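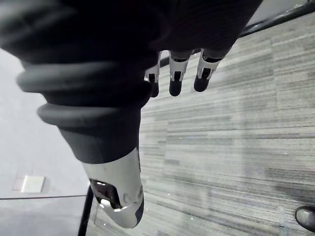 A robotic hand over a striped carpet.

Liltden needs a second water company, or at least the fear of one

By Spyros Vidmar
October 17, 2026

In August the taps in the upper part of Liltden were dry for eight days. I live there, on the fourth floor, and I carried water up the stairs like everybody else in my building. On the ninth morning the water came back brown, and with it came a paper from Ginduvetti, our water company, with the new price for the next quarter. The price was higher. The paper did not mention the eight days.

I moved to this city many years ago from a country where water was also a public quarrel, so I am not easily surprised. Still, I would like to say clearly what many of my neighbors say on the stairs. One company has the pipes, the pumps, the meters, the repair crews and the telephone line for complaints. When it fails, we have no other door to knock on. The city council tells us to write to the company, and the company tells us that the matter was discussed with the council.

Some council members now want to invite Catterall, the firm that serves the towns down the valley, to take over the upper districts. The mayor is against it. She says that two companies on one network will bring confusion, and that nobody builds a second set of pipes under the same street. About the pipes she is right, and I think the supporters of Catterall should admit this more openly. Water is heavy and it is expensive to move. We cannot choose it every year as we choose a telephone plan.

But it is possible to divide a city by district and compare. If the upper part is served by one firm and the lower part by another, under the same rules, then we can see who repairs a broken main in one day and who needs a week. Today Ginduvetti is compared only with itself, and it writes the report.

The contract is the other problem. It was signed for a very long period and it has 300 pages, with a fine for bad service written on one of them. The fine is 569 dollars for each day of interruption. It is the same amount if one street is dry or if half the city is dry. I believe that any business person would look at this number and decide that it is cheaper to pay it than to send a crew at night. I do not say that the people at Ginduvetti are bad people. The crew who came to our street in August worked politely and looked very tired. Their managers simply follow the contract which our own council gave them.

So my first wish is a small one. Before the council votes about Catterall, it should open the contract and make the fine depend on the number of homes without water. The money should go back to those homes as a discount on the next bill. In the present system it goes to the general budget, and my neighbor with two babies, who bought bottled water for more than a week, received nothing.

My second wish is about the old reservoir at Cuvard. It stands above us and it could hold enough for up to four days of normal use in the upper districts. It has been closed for repair for so long that children in my building think it is a park. The company says that the repair is the duty of the city, and the city says it is the duty of the company. I read the page about it three times, with a dictionary, and I must say that both can find a sentence to support them. Then let them share the cost and argue in court afterward – the water can be in the reservoir while they argue.

I know what some readers will answer. They will say that a new company will also raise prices, and that Catterall is not a charity. I agree. I would not sign anything with Catterall which has the same weak fine and the same silence about Cuvard. If the council changes only the name on the bill, I will be on the stairs again next summer with my two buckets, and I am not getting younger.

The council accepts written comments from residents until the end of the month. Mine is already at the front desk, and it is shorter than this article.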